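## Cleaning and inspection interval for gripper pads used on household dishes

**Aba Annan**

Our group records table-clearing tasks with two hand-held grippers in ordinary kitchens. The draft procedure at Kaltov requires operators to wipe the fingertip pads every 30 grasps and to replace them after 504. Operators consider the first figure excessive. Is there an accepted interval, and should it differ between ceramic and steel dishes? The procedure is due for review on May 16, 2020.
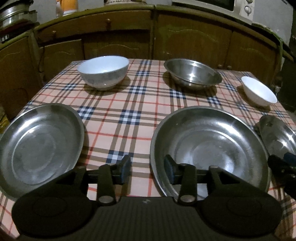

Pad wear should be logged separately for each finger and each hand. We do not do this at present, and the draft is silent on the matter. Most of our dishes are stainless steel, with a few white bowls, and several steel pieces are taken by the rim. The larger plates already show scuffs and scratches, so I would also like to know whether dish condition belongs in the log.

---

**Nutsugah Test Services**

We are not aware of a single interval that applies to all pads. The maker's instructions take precedence where they exist. In their absence, our site rule is as follows:

- Wipe both pads at the start of each session and at every change of dish material.
- Inspect under good light after 42 grasps.
- Withdraw any pad with a cut, a lifted edge or residue that remains after 3 wipes.

Dish condition should be recorded before the first session. Without that record, later marks cannot be assigned to the gripper or to earlier use. If the dishes will be used for food afterward, they must be washed, and the cleaning agent used on the pads must be suitable for that purpose.

---

**vumine_ops**

30 is fine. We did it all through December with no complaints. Just change the pads when they get slick.

---

**Gamireck Safety Desk**

The previous reply should not be adopted as written. "Slick" is not a criterion that two operators will apply in the same way. State a simple pull test in the procedure and keep the replacement limit as an upper bound.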